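Unit 6: Reading a Campaign Interview

Notes for the second session in October. Bring the Undetti transcript, marked up.

6.1 Terms

An interview turn is one question and the reply to it. A turn is closed when the reply contains a claim that can be checked, or a plain refusal. It is open when the reply does neither. Follow-ups count as new turns, even when the wording is repeated.

Framing question: a question that states a judgment inside it ("Why has the minister given up on Fallent?"). The reply can accept the frame, reject it, or pass over it. Passing over is the most common and the hardest to code.

6.2 The Fallent by-election set

The set holds 84 broadcast interviews with candidates and party spokespeople, cut into 2192 turns. Of these, 226 were coded as framing questions. In 13 the speaker accepted the frame outright. All 13 came from candidates who had held no office before.

Two cautions. The set covers one seat and one campaign, so the rates should not be carried over to a general election. Breakfast programs are also overrepresented — they run shorter interviews and repeat questions more often.

6.3 Coding a pivot

A pivot is a reply that names the topic of the question and then leaves it. Mark the word where the topic changes. If two coders place the mark more than one sentence apart, the turn goes to a third coder. Length is no guide; some pivots take four words.

Do not code tone. Earlier versions of the scheme had a column for hostility, and agreement between coders was too low to use.

6.4 Topic codes for the Zamani debate

Use the short list: taxes, health, housing, transport, jobs, party leadership. Questions on factory work and automation go under jobs, unless the speaker is asked about a specific spending promise, in which case use taxes. 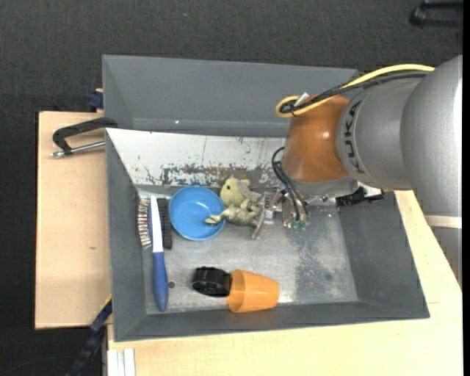 Fig. 6.2. KUKA robot arm over a gray bin. 

6.5 For next time

Code the first ten turns of the Jestine interview. Work alone, then compare with your partner and list every disagreement by turn number. Hand in both sheets — the original and the agreed version. Reading: packet, section 7.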